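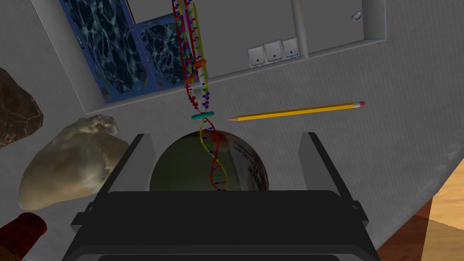
Relatório de progresso n.º 4 - página 1

Caro Lorenz,

Prometi-te um relatório mais curto do que o anterior e vou tentar, mas desta vez há uma avaria para contar e já sabes como eu fico quando há uma avaria. Começo por ela, que é o que te interessa para a reunião da Mustus.

Em outubro corremos no simulador a série completa de preensões com objetos variados, 594 tentativas ao todo. É o conjunto que a equipa da Howlader nos pediu para carregar: a bola com letras impressas, o lápis amarelo, as pedras, o modelo de ADN (de que toda a gente se queixa, eu incluída, por causa da geometria da hélice). Das 594, houve 382 que correram como deviam. As outras foram abaixo, e o que me tirou o sono foi a maneira como foram.

O sintoma é este: a pinça aproxima-se, os dedos ficam um de cada lado da bola, o controlador dá ordem de fecho e a força medida salta para valores absurdos ainda antes de haver contacto com a bola. O limite de segurança devia parar tudo nesse instante. Não parou! Continuou a mandar fechar durante até 30 ciclos, e só depois é que o processo morreu com um erro de solver que não explicava coisa nenhuma.

Andei uns bons dias convencida de que a culpa era da malha da bola. Refiz a malha, baixei o atrito, voltei a correr e ficou tudo na mesma. Depois tirei o modelo de ADN da cena e o problema desapareceu quase por completo. A hélice é feita de peças pequenas e finas, todas encostadas umas às outras, e quando passa rente à bola o motor de física gera uma quantidade enorme de contactos. A nossa fila de contactos enche às 1430 entradas. A partir daí os novos são deitados fora em silêncio, e entre os que se perdiam estavam os dos dedos, ou seja, o limite de força estava a olhar para dados velhos.

A parte da física não me preocupa por aí além, resolve-se com uma forma de colisão simplificada para a hélice (já está feita, falta afinar a zona mais fechada em cima). A parte da segurança preocupa-me bastante. O módulo que corta a força é o mesmo que vai para a célula real na Nirnlow, linha por linha. Por isso pedi que não se instalasse lá a versão nova, e a Nirnlow aceitou sem discutir, o que agradeço.

O que mudou entretanto: o módulo passou a verificar a idade da leitura antes de confiar nela e, se estiver atrasada, abre a pinça e para. A fila, quando enche, dá erro logo, bem visível no registo. Repeti os casos que tinham falhado com o ADN no sítio original e a paragem disparou sempre. Falta repetir a série inteira, coisa que ainda não fiz porque a máquina de cálculo está ocupada com o trabalho da Damora.

Quanto a prazos, a entrega da célula escorrega. Prefiro dizer-to já. O orçamento aguenta-se, a menos que a Mustus queira uma revisão externa do módulo de segurança - e eu, se me perguntarem, acho que devia querer. Precisava que me respondesses a isso antes de fecharmos o próximo plano de ensaios.

Mando-te os registos à parte, são pesados.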